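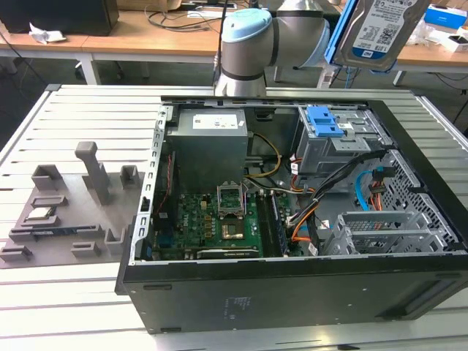

The Juvine bench cell is sold by Dulik as a station for taking apart used office computers, and this review considers whether it is ready for daily work in a small refurbishing shop. The question matters to the Hareck workshop because hand teardown is the slowest part of the intake line, and the part for which staff are hardest to find. A desktop tower is a fair test. With the case on its side on the slotted aluminum table and the side panel off, the arm has to reach past a power supply, an optical drive cage and several bundles of cable to do anything useful. The hard drive in the blue gripper is the easy part of the job; the processor, which has its own recessed slot in the gray fixture plate beside the case, is a good deal harder.

## Scope of the review

The cell was evaluated at the Bakilana site during August. The workshop handled 1854 desktop computers in the previous year, nearly all of them retired office machines from a small number of makers. A batch of 60 towers was set aside for the test. Machines with obvious damage to the case were left out, as they would be in normal practice.

Each tower was to have its hard drive, memory and processor taken out and placed in the fixture plate or in a tray. Opening the case was left to a technician. Dulik does not claim that the cell can remove side panels, and no attempt was made to have it do so.

Roscoe Tillman, who supervises the intake line, kept the log and decided when a technician should step in. The rule was simple: any touch by a person after the start command counted as help.

## What is supplied

The cell includes the arm, the worktable, a set of grippers, the printed fixture plates and the control software. The plates are plain but well thought out. Raised blocks hold parts in known positions, and narrow slots take memory modules and similar boards on edge. A technician can see at once which part is missing from a set. Two of our staff have since asked for the same plates at the hand benches, where small parts still travel in whatever tray is nearest.

The plates are printed and will wear. One holder block loosened during the test and had to be glued. Dulik provides the print files with the cell, so a shop that owns a printer need not wait for a delivery.

Installation took one working day. The arm requires a clear margin behind the table, and a shop with crowded desks along the back wall should measure before ordering.

## Performance by task

**Hard drives.** This was the strongest result. Once a drive was free of its screws or rails, the gripper held it securely by the sides and did not drop it. The label can be turned outward for reading, which saves a step when serial numbers must be recorded. Drives held in plastic rails gave the least trouble. Drives fixed with screws had to be loosened by hand first, and each of these was entered in the log as help.

**Memory.** Results were mixed. The arm can press the end clips and lift a module, but only where nothing hangs over the slots. Loose cables were the usual cause of failure. A person moves a cable aside without thinking about it. The cell stops, reports an obstruction and waits.

**Processors.** The software treats this as a series of separate actions: release the lever, raise the retention frame, lift the chip, set it down. The lift was clean in most attempts. The lever was less dependable, and on several boards the tool slipped before the catch let go. The heat sink must already be off. The exposed pins in a socket of this kind bend very easily, and 4 boards were lost to bent pins during the test. Our technicians would consider that a poor month by hand.

**Cables.** The cell does not handle cables in any useful sense. It can pull a flat data connector that stands straight up in open space. It cannot follow a power lead through a bundle, find the end and work it loose. Staff had to disconnect most cables before starting the run, and this reduced the time saved more than any other factor.

## Overall result

Of the 60 towers, 11 were completed from start to finish with no help. The remainder needed at least one touch, and many needed several. The cell was also slower than a trained technician on every model in the batch, although it worked at an even pace throughout the shift.

These results should be read with some care. The 11 successful machines were almost all of one model, with an open layout and drive rails that release without tools. A workshop that receives large lots of a single model would see better figures than ours. A workshop that accepts mixed donations would probably see worse.

## Noise, safety and training

The arm is quiet enough to share a room with a telephone. It stopped promptly whenever a hand entered the work area. New operators were comfortable after a morning of instruction, though diagnosing a failed grip took longer to learn. The error messages are brief and would benefit from plainer wording. "Pose not valid" tells an operator very little about a stray cable.

## Recommendation

The workshop does not recommend purchase of the Juvine cell as a replacement for a teardown bench at this time. It may be considered for lease where the incoming stock is uniform and where a technician is already stationed close by. The fixture plates are recommended without reservation and should be offered separately.

Two changes would justify a second evaluation: a reliable method for clearing cables from the memory slots, and a lever tool that does not slip. Dulik has been sent the full log, including the entries for the damaged boards. The cell remains at Bakilana until the end of the trial period and may be seen in operation by arrangement with the intake supervisor.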